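Workshop Tips: Brake Pads, Lug Nuts and Tire Storage

Torque before the car comes down

Snug the lug nuts by hand with the wheel off the ground, then lower the car until the tire just touches the floor and finish with the torque wrench. Work in a star pattern. Most compact crossovers on aluminum wheels call for a figure between 76 and 103 lb-ft; use the one in the owner's manual, not the one on a forum. Recheck after 72 miles of normal driving. Do not oil the studs. A lubricated thread reaches a much higher clamping load at the same wrench reading, and stretched studs are the usual result.

Store a click-type wrench at its lowest marked setting. Do not wind it below that.

Reading pad wear

Measure the friction material only, without the backing plate. New front pads on a small SUV usually start between 10 and 12 mm. At 8 mm there is plenty of service left. At 3 mm order parts. Measure the inner pad as well as the outer one. A difference of more than 2 mm between them points to a sticking slide pin, and new pads alone will not cure it.

Clean the pins with brake cleaner, wipe them dry and apply silicone or synthetic caliper grease. Petroleum grease swells the rubber boots. If one pin has a rubber sleeve, note which bore it came from before removing it.
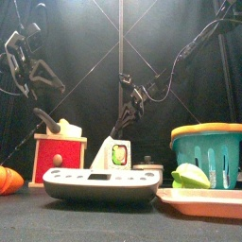

Push the piston back slowly, with the reservoir cap loosened and a rag under the filler neck. If the fluid was topped up while the old pads were wearing down, the reservoir will overflow. Brake fluid strips paint. Rinse any spill with plain water right away.

On cars with an electric parking brake, put the rear calipers in service mode first. The Luridari handheld scanner does this from the Brake menu in two steps. Forcing the piston with a clamp strips the drive gear.

Log the mileage

Write the odometer reading and the pad thickness on masking tape and stick it inside the fuse box lid. Our own Werkutov shop wagon lost 1 mm of front pad over 1,973 miles of short trips in town, much faster than the same car wears on the highway.

Storing the off-season set

Wash the wheels, let them dry and mark each tire by position with a paint crayon. Mounted tires can be stacked flat or hung. Unmounted tires stand upright and get a quarter turn every month or so. Keep them away from battery chargers and electric motors, which give off ozone. In August a closed garage gets hot enough to matter, so use the lowest shelf.

The Trindade wall rack is rated for 192 pounds, enough for four 17-inch wheels with tires on most crossovers. Weigh one wheel on a bathroom scale first. Fix the rack to studs; drywall anchors will not hold it. The Grikari rack has a wider arm spacing and needs blocking between the studs.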